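4. Data Collection by the Student Team

4.1 What the course promised and what we set out to check

The project reported here was the second-semester assignment of a practical robotics course. Students were to gather demonstrations of garment folding with a hand-held gripper, train a policy on them, and run that policy on the teaching arm, which the course calls Steltska. The course handbook states that home-collected demonstrations are "varied by nature" and that this variety carries over to the trained policy. We had doubts about both halves of that claim before the semester started, and this section deals mostly with the first. Results on the arm are in Section 5.

The team had three collecting members (Boonyarit, Akande and Flores) and one member, Sánchez, who did no collecting and reviewed the recordings. Lougher supervised. The split was deliberate. In the previous year's run of the course the same students collected, labeled and judged their own episodes, and the share marked as good was so high that the label carried no information. We do not claim that one reviewer fixes this. Sánchez knew the collectors, sat in the same meetings and could often tell whose home she was looking at.

4.2 Collection procedure

Each collector used the same model of hand-held gripper, with the camera fixed to the tool. Collection was done in bedrooms, on beds, with whatever bedding was there. The written instructions took up half a page. They asked the collector to lay out one T-shirt, start the recording with the fingers open, fold the shirt in from both sides and then up from the hem, and stop when the tool had let go of the cloth. They did not say how flat the shirt should be at the start, how far the tool should be from it, or what else could be on the bed.

We left these points open on purpose, following the handbook. In hindsight the instruction on the starting state should have been tighter. "Laid out" was read by one collector as smoothed by hand and by another as dropped and tugged once. Both readings are fair. They produce different tasks, and a policy trained on a mix of them is being asked to do two things under one name.

In total the team recorded 781 episodes. Of these, 118 were rejected by the reviewer, leaving 663 for training. The most common grounds for rejection were a recording stopped before release and a second hand reaching in to help. Blur was not grounds for rejection. We argued over this for longer than it deserved and settled it by noting that the tool moves, the camera is on the tool, and a set with all the blurred views removed would teach the policy about a camera that stands still.

4.3 The starting state

Figure 1 gives a view with the fingers spread and a white T-shirt on a floral sheet. We chose it because it contains several of the difficulties that the course materials pass over, and because it is an ordinary view that a reader can hold up against the tidy tabletop pictures in the handbook.

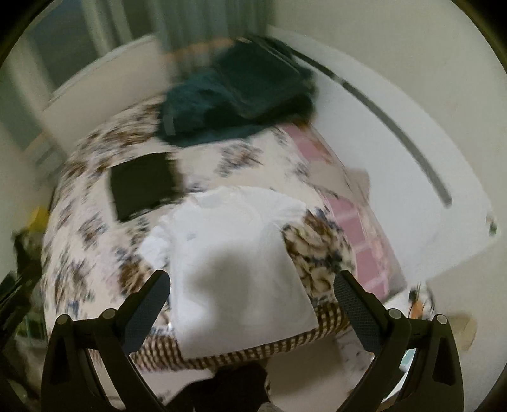 Figure 1. Gripper-camera view of a white T-shirt spread on a bed. The left sleeve is bunched; the right sleeve lies flatter. Other folded and rumpled fabric lies farther back on the bed.

Consider the sleeves first. A folding routine that treats the shirt as symmetric would place the left and right fold lines at matching distances from the collar. With one sleeve crumpled and the other lying down flatter, the outline gives different widths on the two sides, and a policy reading the outline has to work out that the missing width is cloth gathered up on itself. We have no evidence that ours does. When Flores went through the accepted episodes and compared starting views, she found that collectors tended to begin the fold on whichever side looked neater to them. This is sensible behavior for a person. As training data it ties the choice of first side to the state of the sleeve, and it leaves few examples of anyone starting with the messy side.

Second, the cloth under and near the shirt is itself cloth. The printed sheet, the checked band along the near side of the mattress and the pink and cream bedding down the right all offer edges that have nothing to do with the garment. The hem in Figure 1 runs close to the checked band, and a method that looks for a long, nearly straight boundary near the tool has two to choose from. White on cream does not help either, least of all where a soft shadow crosses the middle of the shirt.

Third, the dark fabric farther back matters more than it may seem to. It is of no interest to the person holding the tool. For a policy that sees only the picture, a black folded square near the left shoulder is a strong, high-contrast shape, and it appears in the same view as the garment to be folded. If piles of this sort turn up often enough in one collector's recordings, the policy can use them to tell where the bed ends, or which bedroom it is in, and act on that. Akande proposed masking the background. We tried it on a small batch and dropped it when the masks began to eat into the sleeves.

4.4 How varied is the set?

The handbook's word is "varied," and on a quick look the set seems to earn it. Bedding, wall color, light and clutter differ between homes. The trouble is that they differ between homes and hardly at all within them. Each collector worked in 2 rooms at most, and a long session in one room yields many recordings that share a background down to the folds of the curtain. Counting episodes overstates the variety. Counting rooms gives a number too small to put in an abstract, and we suspect that is one reason papers in this area prefer to count episodes.

Garments have the same weakness. The collectors used their own T-shirts and reached for the same ones again and again. Sleeve length, fabric weight and collar shape were not recorded at the time, and we did not try to recover them from the views afterward, as such guesses would look more exact than they are.

Boonyarit disagreed with the tone of an earlier draft of this section and asked that his view be included. He holds that even a few bedrooms are a large step up from the single lab table used in the introductory unit, and that a student team cannot be expected to cover the world. We accept the first point. On the second, our complaint is with the claim made for the method, and a team that cannot cover the world should avoid writing as if it had.

4.5 Reviewer agreement

To see how stable the accept and reject labels were, Lougher reviewed a sample of episodes without access to Sánchez's labels. They agreed on nearly all of the early stops and on few of the borderline folds. The disagreements came down to what counts as a finished fold. Sánchez accepted any result that could be picked up in one piece; Lougher wanted the edges to line up. Neither rule had been written down before collection began. We kept Sánchez's labels throughout, and the success rates in Section 5 should be read with her more forgiving rule in mind.

No attempt was made to relabel the set under the stricter rule. That work is left to next year's team, who will have the recordings, both reviewers' notes and the revised instruction sheet, which now includes a paragraph on how the sleeves should lie before recording starts and another asking collectors to change the bedding between sessions.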